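Grip force drift on the two-arm cell

25/01/2019

The right gripper on the Vurwood cell has been closing late again. Last week it was the left. I keep a paper log taped inside the controller cabinet, and going back through it the pattern is the same both times: the homing offset creeps a little with each cold start, the controller accepts it, and after enough starts the fingers arrive at the object at different moments. With a rigid part you would hear it. With soft goods you get a crooked grasp and no alarm.

The cell does household handling, mostly textiles. I look after the mechanical side and Joaquim Louro looks after the software, and the grip force table belongs to both of us, so it is usually out of date.

The procedure I use now:

Power down the arms, wait 5 minutes, and wipe the finger faces with a dry cloth. No solvent. I used one in my first month and the rubber went shiny.

Check the fingertip screws by hand. I mark each head with a line of paint pen so a turned screw shows up without a wrench.

Check the cable at each wrist through the full rotation. It needs enough slack to clear the joint, and a loop that is too large will catch on furniture. I leave mine on the generous side and re-tie as needed.

Power up, home both arms, and write down the offsets before touching anything in the Dideck panel. The panel overwrites the old values when you save and keeps no history.

Run 50 open-close cycles with nothing in the grippers, then home again. If the offset has moved by more than 5 counts, the encoder coupling is loose and there is no point going further.

Then soft objects, pillow first and folded cloth after it.
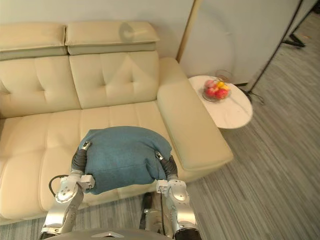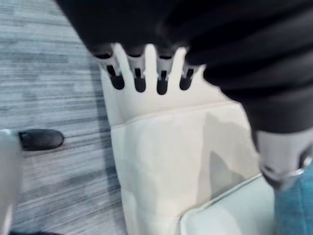
The force table needs separate rows for thick and thin goods. We ran a single row for fabric until Joaquim split it, and I had been blaming the couplings for what was partly a bad number. A filled object pushes back and the current rises slowly, so the threshold can sit fairly high. Flat cloth gives almost no rise until the fingers meet whatever is under it. I set the thin row with one layer of cotton and then try it on a fold.

Couplings: the originals are a clamp type with one small screw. Seixas sells a two-screw version with the same bore. I fitted one to the right arm after the last round and it has done 200 cycles with the offset holding inside 2 counts. The left still has the original. I would like to see the new one through 14 cold starts before ordering a second, and at one start per day that runs into February.

Murnari, who supplied the motor drivers, suggested re-homing automatically at every start. We already do that. The error is between the motor and the encoder, so homing only moves it somewhere else.

Still open: the left wrist makes a faint tick near the end of its travel. It does it with the gripper removed too, so it is probably the bearing. I have the part number but have not pulled the cover yet.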